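Buying my old cars: your questions

Do you really sell them unrestored?
Yes! I get them running, stopping and through the MOT, and the rust is yours to enjoy.

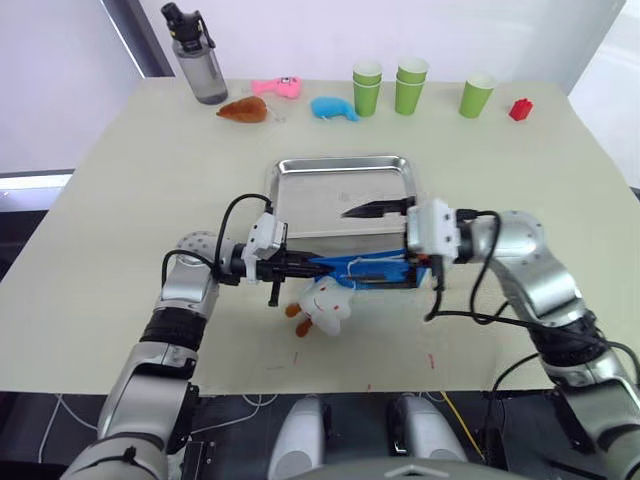

I do wash them first, mind (usually on a Sunday, if it's dry).

Can I test drive one?
Of course, bring your licence and we'll do the loop out to Pallbridge and back. One buyer wrote to me afterwards:
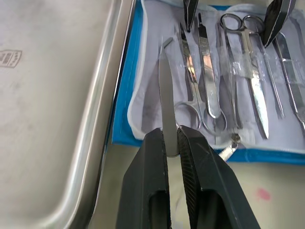

Nasution: took the coupe round twice, second gear crunches when cold but I bought it anyway.

What deposit do you take?
£200 0 is too fiddly, so it's 13 per cent, back if you change your mind.

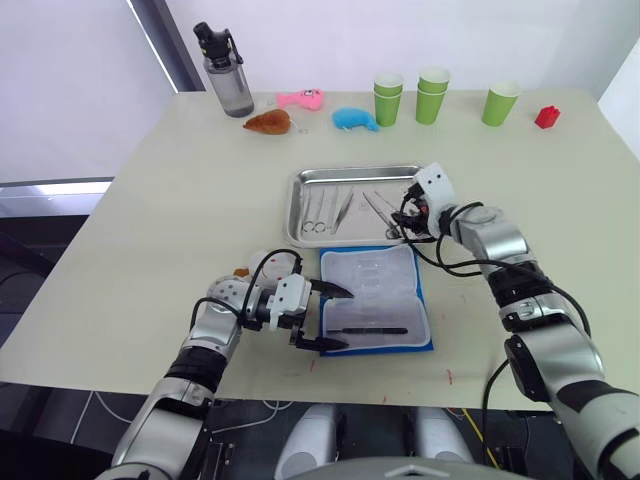
Tray, case and blue sheet on the table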